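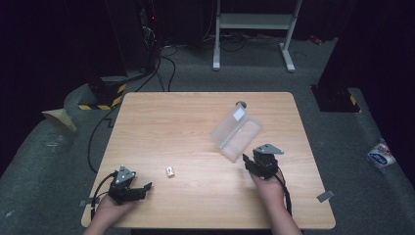 Light-wood tabletop on a dark gray carpet.

Section 3: Mixing and storing your first batch of Talell mineral powder

Okay, you've got your Talell tub open and the scoop dug out (mine always sinks to the bottom, sorry!). I wrote this section after making the stuff every morning for a whole winter, so most of the notes come from my own mess-ups.

1. Wash your hands and dry them well. The powder grabs any moisture and turns to paste on your fingers.

2. Pour cool water into the Stomex shaker up to the first line. I used warm water all through February and got clumps every single time.

3. Add one level scoop. Level it with the back of a butter knife, and don't pack it down.

4. Put the lid on, press until it clicks, and shake for a slow count of 20. Let it stand until the foam drops, then shake again.

5. Drink it with food. I like it with oatmeal, but toast is fine too.

Note: A little grit at the bottom is normal with the Drulonach blend. Add a splash of water, swirl and drink it, or leave it if you can't stand the texture (I usually can't).

Note: If you bought the Chisholm refill pouch, the scoop isn't in there. Keep your old one! The pouch holds 915 grams and the tub holds 1,065, so a full pouch fits with room to spare, as long as the tub is empty first. Please don't pour new powder over old.

Caution: Talk to your doctor or pharmacist before you start if you're pregnant, nursing, have kidney trouble or take any regular medicine. Minerals can get in the way of some prescriptions, and I'm only the person who writes the booklet.

Caution: Don't double up after a missed day. Just go back to one scoop.

6. Rinse the shaker right away and leave the lid off overnight. Close the tub tightly and keep it in a dry cupboard, away from the stove and out of reach of kids.

Flavoring is covered in Section 4.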